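An Afternoon at the Trinarel Open Day

I have been meaning to write this up since April, and my notes are a mess, so bear with me.

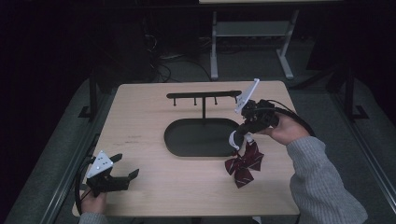
4 min read

The best thing I saw all afternoon was a bow tie. Dark red, thin white stripes, the sort of thing my uncle wore to every wedding, and it was dangling from a gripper just beside a small black stand with four pegs under the bar. I stood there far longer than I meant to!

Trinarel is a robotics lab on the second floor of the old Barredo building, and once a year they let the public wander through. I went last year too, but that time I only caught the last half hour and mostly saw people putting lids on boxes. This year I was at the door by one, got my sticker, and went straight past the coffee (a mistake, it was gone by three).

The way they teach is what got me so excited. I had pictured rows of people typing. What they do is pick up a pair of hand-held grippers, one in each hand, and do the job themselves. Each gripper has a white plate on it covered in little black dots, which is how the system works out where the tool is and how it's tilted. You do the task, the motion gets recorded, and later a robot arm learns from a big pile of those recordings. No arm needed in the room while you work.

The project is called Konon, and it's all about soft things: ties, scarves, straps, anything that flops. Crisanto Salazar, who was running the table, told me they had 2,194 good recordings so far from 2,856 tries. I asked what happened to the others and he laughed and said, "Gravity, mostly." They keep the bad ones in a separate folder, and one of the students is going through them to see which moves go wrong most often.

A bow tie is a nasty object when you think about it. It has loops and tails, and they all hang differently depending on where you pinch. Salazar said beginners grab the middle of the knot every time – it feels natural – and then find they have nothing left to put over the peg. He likes to catch it a bit off to one side. I nodded as if I'd have known that.

Then they let us try. There was a line for it, mostly kids, and I was not too proud to stand in it. You get 10 minutes with the practice pair. They're stranger to use than they look! Your fingers know exactly what they want to do and the jaws are always a little farther out than you expect, so for the first few tries I kept closing on air. The cables take some getting used to as well. I did get a scarf over a hook in the end, and the girl behind me clapped, which I will be thinking about for some time.

Across the hall, the Platimico table had an arm sorting buttons by size out of a tray of 200. Very smooth, very quick, and it had a good crowd. I watched for a while and then drifted back to the bow ties.

If you go next year, take the side entrance, and wear something with sleeves you can push up. I still need to find the handout with the reading list on it. I'll add the titles down in the comments once I do.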